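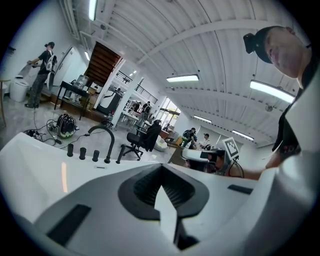
Neck and upper back killing me after bench work, what height should the table be??

Trelline Community > Home & Workshop > Benches and seating
1,146 views

Jannik Brandes
10 August 2026

Ok so quick background. Moved to a smaller place in Drulia last December and set up a bench in the spare room for small repairs. Clocks, old radios, my sister's sewing machine, whatever people hand me. Mostly little screws and springs. Fun. Except by the end of an evening my neck is done. Stiff on the left, and a hot spot between the shoulder blades that's still there at breakfast.

Bench is a Wunderlich, the fixed leg one, so no crank, no adjusting. Kitchen height more or less. I sit on a Gadent stool, which does go up and down but if I put it high my knees hit the drawer. So I sit low and then I end up hunched with my nose in the work anyway. Standing is worse, then I'm folded over like a lawn chair.

Things I tried:
- thicker cushion (knees hit the drawer)
- taking the drawer out (now screws everywhere)
- a stretching video, did it four nights, forgot
- drugstore reading glasses, these helped a bit? or I just wanted them to

Is there a rule for how high a table should be for small stuff? All I find online is desk height for typing and I'm not typing. Don't want to spend a lot. Could go to a new bench if that's really the only answer, but it took 2 people and a lot of swearing to get this one up the stairs.

Also my lamp is a ceiling light and nothing else, in case that matters.

Detlef Kasten
Accepted by the person who asked

Did upholstery and then instrument repair for a long time so I've had this neck. Long one, sorry, typing on a break.

Table height for typing is wrong for you, forget those charts. For fine work you want the WORK higher, up toward the middle of your chest when you're seated. Heavy work goes lower, below the elbow, so you can push. Your bench is made for sawing and hammering. Fine bench, wrong job.

Don't replace it. Build a riser. A box with no front, sits on top of the bench, screws or clamps from behind. Put the thing you're fixing on the box and leave your tools down on the bench around it. Mine is scrap shelf board and took an evening. To find the height: sit how you'd like to sit, back against something, hold a screw out where you can see it sharp without dropping your head. Have somebody measure from bench top to your hand. Take off a little for the thing you're working on. There's your box. If nobody's home use a stack of books and keep adding until you stop bending.

Then your forearms. They need something to rest on, otherwise the shoulders hold them up all night and that's your hot spot, I'd bet. Make the box wide enough for both elbows or put a padded strip along the edge. Pipe insulation split lengthwise works, ugly as sin.

Stool. Put the drawer back in but on the other side if the Wunderlich lets you, I think the rails are the same left and right, check. Feet flat or on a bar. Feet dangling = you tip forward.

And the lamp!! Of course it matters. With only a ceiling light, when you lean in your own head is between the light and the work. So you lean in more to see. Get an arm lamp, clamp it on the side opposite your writing hand, bring it in low. I'd do the lamp first, tonight, then the box on the weekend.

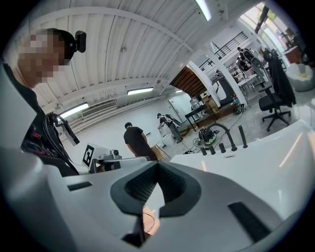

Leaning in from above, ceiling lights on the white shell.

Last thing, the leaning sneaks up on you. You start straight and sink. I set a kitchen timer for 10 minutes when I was retraining myself, and when it rang I just looked at where my chin was. Annoying for a week or so. After that I mostly noticed by myself.

If you get tingling down the arm or numb fingers, stop reading forums and go see someone.

mossy_gate

what he said about the lamp. also get your eyes checked, drugstore glasses are set for book distance usualy and your screws are closer or further than a book depending. I was crouching over my embroidery for years and it was my eyes the whole time. eye doctor asked how far away I hold it and I had no idea so bring a tape measure reading with you

magnifier on an arm is ok but you have to keep your head in one spot to look thru it and for me that was its own kind of sore. some folks love them

tuckerfix

Just buy an adjustable bench. Life is short. My cousin paid 1,000 for his and never complained since

Comments on the accepted reply

Jannik Brandes: Drawer rails are the same both sides, you were right. Switched it, knees fit. Lamp ordered. Doing the book stack thing right now with encyclopedias, took 4 of them, way higher than I thought.

Detlef Kasten: Everybody thinks it's too high at first. Give it a few evenings. And screw the box down before you put a clock on it.

Jannik Brandes: noted lol. And tuckerfix, the stairs, see above

mossy_gate: does the pipe foam stay put or do you glue it? mine keeps rolling off

Detlef Kasten: Double sided carpet tape. Redo it once in a while.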